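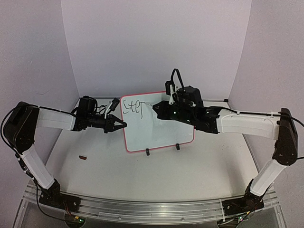

The writing table at the Dreltside open day.

Lavanya Iyer had promised her aunt they would stay for twenty minutes, just long enough to drink the free coffee and say hello to whoever needed saying hello to, and they had now been standing in front of the same table for most of an hour.

"It's doing an S," said Meenakshi Pillai, who had taught second grade in Dokness for longer than Lavanya had been alive and had never once let go of a pupil halfway through a word. "Look at the wrist. It's pressing too hard."

"It doesn't get tired, Auntie."

"I didn't say tired. I said pressing."

The young man from Lonard, whose badge said Spahić and whose shirt still had the fold lines in it, leaned over kindly and explained that the arms had been shown 274 examples of people writing on a little board like this one, with the pink border and the two small feet, and that by October they hoped to have up to 600. Meenakshi listened to all of it with her purse held in front of her — she was a very good listener when she wanted something.

"And who were these people?" she asked.

"Mostly us. The engineers."

"Ah," she said, and she looked at the shaky letters for a long moment, the way she used to look at a spelling test before she picked up her pen. "And you all have nice handwriting, do you?"

He turned a little pink himself. Lavanya studied her coffee.

"Well, I'm retired," said Meenakshi, already unbuttoning her coat and looking for somewhere to hang it, "and my niece has the car until four. Do you have another marker?"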